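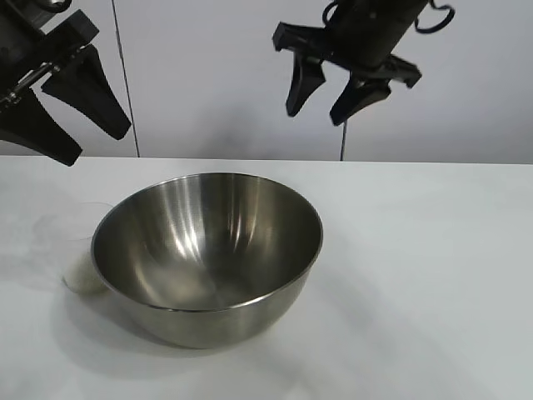 Caderno de bancada, projeto Witumine
29 de outubro de 2018

Tarefa: despejar o conteúdo de um copo transparente numa tigela de inox. Mesa branca, parede branca, dois braços. É a mesma tarefa que ficou parada em agosto, quando mudámos o controlador Gashi.

Material
Tigela funda de inox, copo de plástico transparente, garras de dois dedos. Pinças calibradas de manhã. A da direita pedia nova calibração ao fim de pouco tempo, ver o registo do Litell.

Notas
Fiz 22 tentativas completas, 13 aceites. Critério de aceite: copo agarrado à primeira, vertido dentro da tigela, copo pousado de pé. Se a tigela andou de lado mas nada caiu fora, contei como aceite e escrevi à margem.

O plástico transparente continua a ser o pior do lote. O detetor perde o contorno contra o branco da mesa, sobretudo quando o copo fica meio tapado pela tigela. Das falhas, quase todas são de preensão e não de vertido. Duas foram do reflexo no inox: o estimador pôs o bordo de trás da tigela mais perto do que estava e o braço parou cedo.

Experimentei baixar a luz da esquerda. Melhorou os reflexos dentro da tigela, piorou o copo. Voltei a pôr como estava.

Força de fecho: a 40% do máximo o plástico cede e o bordo ovaliza. Baixei um pouco e deixou de ceder, mas o copo roda entre os dedos quando o pulso inclina. Falta testar as pontas de borracha que a Samwood mandou, ainda estão na caixa.

Aproximação pelo lado esquerdo, com o copo encostado à tigela:

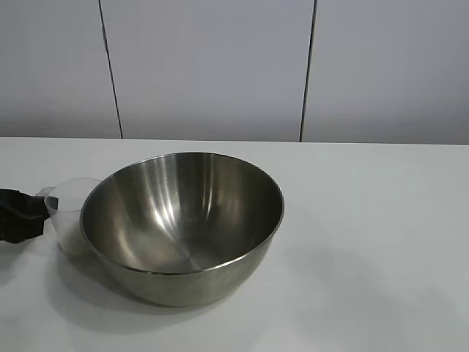

Isto já serve para uma cozinha a sério?
Para uma cozinha a sério ainda falta bastante. Uma pessoa faz este gesto sem olhar e nós precisamos da mesa arrumada, da luz fixa e de alguém perto do botão de paragem. Numa linha de oficina, com o recipiente sempre no mesmo sítio e copos opacos, já me parece defensável para turnos curtos.

Tempos: o ciclo é lento. A maior parte vai para a espera entre a deteção e o fecho da pinça, que o Gashi faz em 2 passos e podia fazer num só. Abrir pedido para isso.

Por fazer
Montar as pontas de borracha e repetir a série com a mesma luz.
Marcar um copo com fita mate, para separar o erro de visão do erro de preensão.
Copiar os registos do Litell para o disco partilhado antes de limpar a máquina.
Rever o limite de inclinação do pulso direito, parece-me conservador.
Perguntar à Samwood se têm pontas mais estreitas. Com a tigela tão perto sobra pouco espaço entre o dedo e o metal.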